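About Juvside

Juvside is a sewing and mending school on the second floor of the old Plovis building, up the stairs next to the bakery. We teach people to make clothes, fix clothes and take clothes apart to see how they were made. If you have a bag of shirts with missing buttons sitting in the hall closet, you are our kind of person!

We started with 4 machines, one ironing board and a beginner class that was supposed to run for six weeks. It ran all spring, and by May the same people were asking for a zipper class, then a pants class, then somewhere to go in the evening and just sew. So we took over the room across the landing, knocked a doorway through, and kept going.

What we teach

Our beginner course, First Stitches, takes 12 people at a time. You thread a machine, sew a straight line, sew a crooked line (everyone does) and go home with a tote bag you made yourself. After that you can pick whatever you like. Shirts and Collars is the most popular, and Jeans From Scratch is the one people talk about for months afterward. We also run a hand-sewing class with no machines at all, which is quiet and lovely and tends to fill up early.
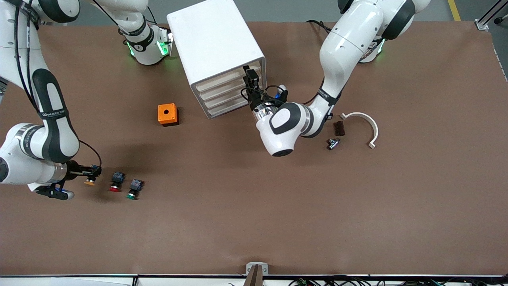
Photo: Destilar

Mending Night is the heart of the place. Bring a coat with a torn lining, a sweater with moth holes, a pair of kids' pants that have lost both knees, and we will show you how to fix it. Doors open at 6:30 p.m. and there is tea. You don't need to be enrolled in anything. We keep jars of odd buttons and a big box of zippers saved from worn-out clothes, and you are welcome to dig through both.

The pattern library

We are very proud of this one. The Christodoulou Pattern Library came to us from a dressmaking shop that closed downtown, and it now holds 154 paper patterns, from aprons to a full-length winter cape. Students can trace any of them for free. Please trace and don't cut! Some of the envelopes still have the shop's pencil notes on the back, mostly about sleeves, and those notes have saved many of us from a bad armhole.

Joining us

A Juvside membership is $49 a month and covers open sewing hours, use of the machines and irons, and a shelf for your project. Thread is included, fabric isn't. Classes are paid for separately, and members get first pick of places when the new schedule goes up.

You can visit during any open sewing hour. Come up, look around, ask what people are making (they love being asked) and try a machine. The street door sticks a little, so give it a good push.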